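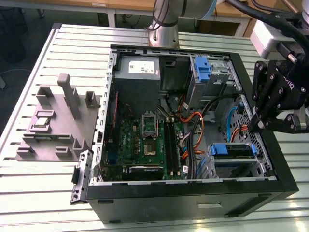
FLIITDALE READERS AND LOCAL OFFICES will be able to bring in desktop computers for inspection, repair and parts recovery beginning in June, when Fledden opens its Kolar Bench service to the public. The service accepts complete machines and incomplete ones on the same terms. A tower with its processor socket empty and no memory in its two long black slots is still a useful computer for this purpose: the case, the power supply, the motherboard and the drive carriers are each assessed separately, and each may be passed on to another owner.

**Fliltdale** – Fledden, which repairs and resells used office equipment, today announced the public opening of the Kolar Bench at its workshop in the Kashyap Building. Until now the workshop has handled equipment only from business customers under contract. Under the new arrangement, any household, school, shop or office in the Fliltdale area may bring in a desktop computer at no charge and receive a written report on its condition.

In the past year the workshop took in 2194 desktop computers from its contract customers. Of these, 1000 were returned to working order and sold or donated as complete machines. The remainder were taken apart for parts or sent on for materials recycling.

"Many people have an old tower in a closet and assume that it is finished," said Ankit Shakya, director of operations at Fledden. "Very often one part has failed, or one part was removed years ago to fix something else. We would like to look at those machines before they are thrown out. The owner will get a clear answer from us, on paper, whatever that answer is."

## How the Service Works

Each computer brought to the Kolar Bench is given a numbered tag at the front counter. A technician lays the tower on its side, removes the side panel and checks the interior before any power is applied. The first check covers the power supply and its label, the cables, the board, the processor socket, the memory slots, any expansion cards and the drive bays.

Particular attention is paid to the processor socket. On boards where the contact pins are part of the socket itself, a single bent pin can prevent a computer from starting, and damage of this kind is easily missed. Sockets are inspected under magnification with the retention frame raised. Boards that pass are fitted with a test processor and test memory and are run for four hours. Boards that do not pass are marked and set aside, and their owners are told so in the report.

Power supplies are tested apart from the rest of the machine. Fledden does not open or repair power supplies for public customers. A unit that fails is replaced or recycled.

When the inspection is complete, the owner may choose to:

- take the computer home as it is, with the report
- approve a repair at a quoted price
- donate the computer to the parts shelf or to the school program

No repair is started without the owner's written approval. Reports are normally ready within five working days. Computers that have not been collected after 60 days become the property of the workshop, and a reminder is sent to the owner before that date.

## Drives and Personal Data

Fledden asks owners to remove their own drives where they are able to do so. Many office towers hold their drives in plastic carriers that slide or lift out of the bay once the cables have been unplugged, and counter staff will show owners how this is done on request. The carrier should be returned to the case after the drive has been taken out. Replacement carriers for older models are difficult to find, and a case that has kept its carriers can be put back into use much sooner.

Drives that are left in a donated computer are removed at the counter in the owner's presence and placed in a locked cabinet. They are then erased and tested. Any drive that cannot be erased is physically destroyed, and a certificate is issued if the owner has asked for one. Drives in computers brought in for repair are not read or copied unless the owner requests it in writing.

## The Parts Shelf

Parts that have passed inspection will be offered for sale on an open shelf near the workshop entrance. At opening the shelf will hold 300 tested items, including memory modules, power supplies, drive carriers, data cables, case fans and expansion cards. Every item is labeled with the date of its test and the type of machine it came from, and carries a 30-day exchange period.

The shelf is intended for people who carry out their own repairs and for small repair shops that need a single part. Staff can advise on whether a part will fit a given machine. Customers are asked to bring the model number of their computer or, where that is not possible, the computer itself.

"Small parts are what hold up most repairs in our experience," said Vandana Maurya, who manages the workshop. "A shop will have a good board and a good case and then wait two weeks for a cable or a drive carrier. We have drawers of these things – tested, sorted and labeled – and there is no reason they should stay in our drawers."

## Computers for Schools

A portion of the donated machines will be rebuilt for classroom use. Fledden has set aside 244 completed desktops for schools in the Fliltdale area, to be delivered before the start of the fall term. Each will be supplied with a keyboard, a mouse, a power cord and a one-year workshop warranty. Monitors are supplied where they are available.

Schools may apply through the workshop office. Applications should state the number of computers requested, the room in which they will be used and the name of a staff member who will be responsible for them. Schools that already own desktops in need of repair may bring those machines in under the same program, and labor will not be charged.

## What to Bring

The Kolar Bench accepts desktop towers and small office desktops of any make and age. Cases with missing panels, missing drives, missing memory or missing processors are accepted. Owners who still have the side panel and its screws are asked to bring them, along with any parts that were removed earlier and kept. Loose memory and loose processors should be carried in antistatic bags, which are available free of charge at the counter.

The workshop is not able to accept laptops, printers, televisions or tube monitors. Computers that have been in a flood or a fire cannot be inspected on site. Owners of such equipment should call the workshop before visiting, and staff will direct them to a suitable collection point.

Public hours will be 9:00 a.m. to 4:00 p.m. on weekdays. No appointment is needed for up to three computers. Offices and schools with a larger number are asked to arrange a delivery time in advance so that the loading door can be kept clear.

## About Fledden

Fledden repairs, rebuilds and resells used office equipment from its workshop in the Kashyap Building, Fliltdale. Its services include desktop repair, parts recovery, data erasure and equipment collection for business customers.

**Press contact:** Vandana Maurya, Workshop Manager, Fledden, Kashyap Building, Fliltdale. Requests for interviews and workshop visits may be made at the front counter or by letter to the address above.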